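Forums > Laundry & Linens > Folding and storage
2 min read

**hand towels: fold or roll??**

dredico_26
ok need opinions fast, moving the towels out of the hall closet, new shelf is from Skestalen and its only 8 inches deep. been folding in thirds my whole life. roll instead? 30 towels give or take a washcloth

patchwork7
roll. always roll. did mine in April and never went back

Cheetham Linens Fan
Disagree. Rolled ones fall off a shallow shelf. Fold to a square, fold side out, stack two high max. Edges with binding on them puff up if you go higher

patchwork7
mine dont fall?? use a basket

dredico_26
no room for a basket. also where do you all fold, bed is too low, my back is done after 7 towels

cukelmom
Table. Plain table against the wall, junk pushed to the back, plant and all. Green one's folded, two more stacked on the right, pink in the middle still a wrinkled mess. Small soft stuff is the worst, never lands square
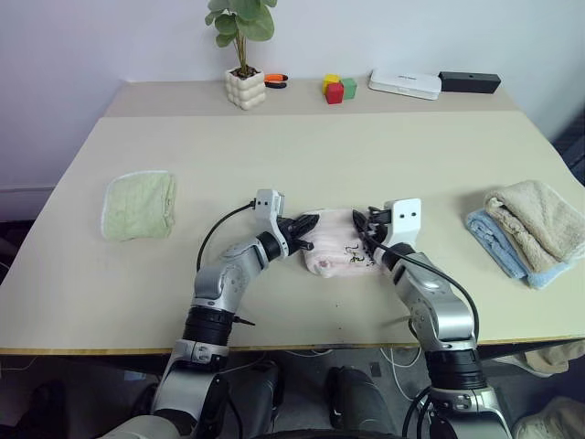 patchwork7: table's fine but standing height matters more, I use the top of the dryer. Also stop buying the thick ones, thin folds flatter and dries quicker

Cheetham Linens Fan
Thin ones feel like paper. No.

dredico_26
ok trying squares first, stacks of two. if they slide I'm rolling. does the Cukel shelf liner grip at all or is it just for looks

cukelmom
grips ok on wood, useless on wire. cut it a bit short so the front doesnt curl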